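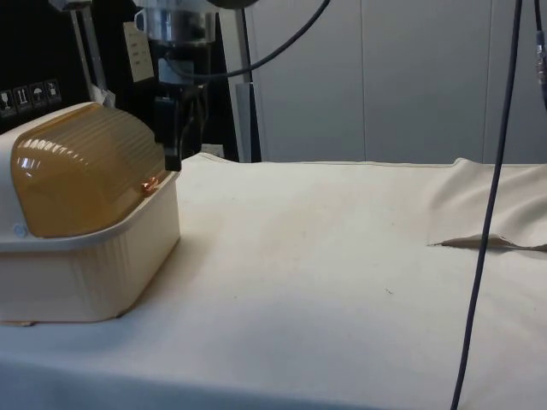 Why a Container Has a Lid, a Rim and Ribs
Everyday Materials, Unit 2

A plastic container with a lid is made of two parts. The lower part is called the body. It holds whatever is being stored. The upper part is the lid. It covers the opening.

Most homes have several containers like this in a kitchen cupboard or on a bench. They are used for bread, biscuits, pencils, craft supplies and many other things. Each feature of the shape has a name.

The rim

The rim is the top edge of the body. On many containers the rim is flared, meaning it spreads outwards. A flared rim is wider than the wall beneath it.

A thin flat sheet of plastic bends easily. A sheet with a bent edge is much harder to bend. You can test this with paper. Hold a sheet of paper by one short end and it will droop. Fold up the two long sides to make low walls and hold it again. The folded sheet stays straighter. The rim of a container works the same way.

A flared rim also gives your fingers something to hold when you lift the container.

The ribs

Ribs are raised lines on a surface. They may run up and down the walls of a body, or across a lid. Some are easy to see. Others are faint, and you may feel them with a fingertip before you notice them with your eyes.

Ribs make a wall stiffer without making all of it thicker. A thicker wall would need more plastic and would weigh more. Corrugated cardboard and corrugated iron roofing use the same idea.

Ribs on a lid change how it looks as well. A smooth curved surface usually reflects a lamp as one bright patch. A ridged surface breaks the reflection into many small bright lines, one for each ridge that faces the light at the right angle. These bright spots are called highlights. If you move your head from side to side, the highlights move too.

The domed lid

A flat lid closes a container level with its rim. A domed lid curves upwards, so there is extra space underneath. This suits tall contents, such as a loaf of bread with a rounded top.

A dome is also a strong shape. When you press on the top of a dome, the push spreads outwards and down towards the edges. When you press on the middle of a thin flat lid, the middle sags. Bridges, tunnels and eggshells have curves that spread a load in a similar way.

One disadvantage of a domed lid is that it is difficult to stack another container on top of it.

Transparent, translucent and opaque

Materials can be sorted by how much light passes through them.

Transparent materials let light pass straight through. You can see objects clearly on the other side. Window glass is transparent.

Translucent materials let some light through but scatter it. You may see a colour or a blurry shape on the other side. Tracing paper is translucent.

Opaque materials do not let light through. A brick is opaque.

Plastic can be made in any of these three kinds. Colouring is mixed in before the plastic is shaped. Amber is a yellow-orange colour named after fossilised tree resin. An amber translucent lid lets you tell whether a container is full or nearly empty, even when the small details are hard to make out.

Shadows under a container

An opaque body blocks light and makes a shadow. On a pale tablecloth the shadow is easy to see. If its edge is soft and grey, the light is coming from a wide source, such as a large window, or from more than one direction. If the edge is sharp and dark, the light is coming from a small source, such as a torch.

The shadow falls on the side away from the strongest light. You can use this to work out where a lamp is without looking up.

Activity: compare two containers

You will need:
2 plastic containers with lids, empty and clean
a torch
a ruler
a pencil and paper

Step 1. Place both containers on a plain cloth or a sheet of paper.

Step 2. Measure the width of each body at the rim, then at the base. Write down both numbers. If the rim is wider than the base, the walls slope or the rim is flared.

Step 3. Run a fingertip over the walls and the lid. Record where you feel ribs and which way they run.

Step 4. Shine the torch at each lid from one side. Draw the highlights.

Step 5. Place a pencil under each lid and decide whether the lid is transparent, translucent or opaque.

Step 6. Press lightly on the centre of each lid. Record which one bends more.

Words to know

Body: the lower part of a container, which holds the contents.
Corrugated: shaped into rows of ridges and grooves.
Flared: spreading outwards at the edge.
Highlight: a bright spot where a surface reflects light towards your eye.
Rib: a raised line that stiffens a surface.
Translucent: letting some light through but scattering it.

Next in Unit 2: Hinges, Clips and Catches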